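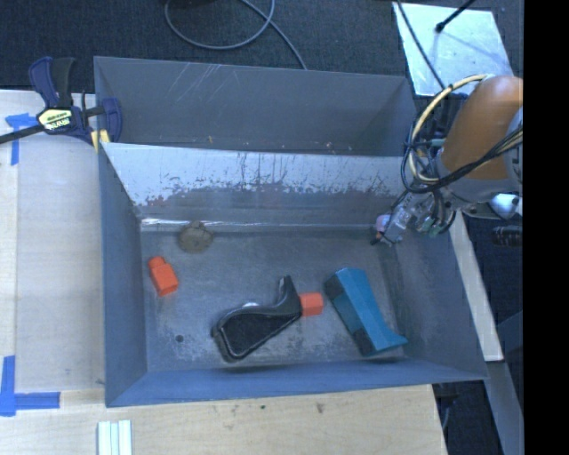

Derkari Metal Parts Bin, Used
Item no. 1192
Condition: used, sold as is
Availability: in stock at the Skevau warehouse

Open-top metal bin for loose parts, offcuts and returns. The walls slope in toward the floor, so small items slide down to where you can reach them. Painted gray. No lid and no dividers.

These came out of a sorting room that closed in September. They have had years of daily use and they show it. Expect scuffed floors, flaked coating on the inside walls, streaks, and patches of bare metal where parts have been thrown in. Some have light reddish-brown marks low on the walls. We sweep them out before shipping but do not repaint them. If you need a clean finish, look at the new Admasu bins, which take the same stand.

Contents are not included.

What they are good for
Mixed hard parts that would crack a plastic tote. Castings, fittings, blocks, wood or plastic pieces waiting to be sorted. Shops also use them under a bench for scrap, and we have sold a fair number to schools for building pieces and shop-class leftovers.

They are not watertight. Do not use them for liquids, food or fine powder. If you are storing small screws or washers, put a liner in first — the Dreduvetti rubber mat can be trimmed with a utility knife and lies flat on the floor of the bin. It also cuts the noise a lot.

Bins can be set one behind another on a bench or on the stand.

Load
Rated by the maker at 200 lb, spread evenly, with the bin on a flat surface. Do not lift a full bin by the rim. Empty it first or use a cart.

Cleaning and touch-up
Brush out grit, then wipe with a damp rag and dry right away. Bare spots will rust if left wet. For touch-up, sand the loose edges of the old coating, wipe down with mineral spirits and use any gray metal enamel. Let it cure overnight before loading. Check the top edge for burrs when you unpack and file down anything sharp. Wear gloves.

Ordering
Sold singly. Orders of 20 or more ship on a pallet and get the lower price shown in the cart. Wear varies from bin to bin and we can't match a particular one, but you can pick through the stack if you come to the warehouse. Bring straps if you are loading a pickup.

Ships in 3 business days. Returns are accepted on unused bins in the condition we sent them, buyer pays freight. Scratches, worn coating and surface rust are not grounds for a claim. Bent walls or split seams are — send photos before you send the bin back.

Questions about stock or pallet orders go to Junaid Chaudhry at the Skevau parts desk, open until 4 p.m.

Related items
Derkari bin stand, single
Derkari bin stand, double
Admasu parts bin, new, gray
Dreduvetti rubber liner mat
Label holder, clip-on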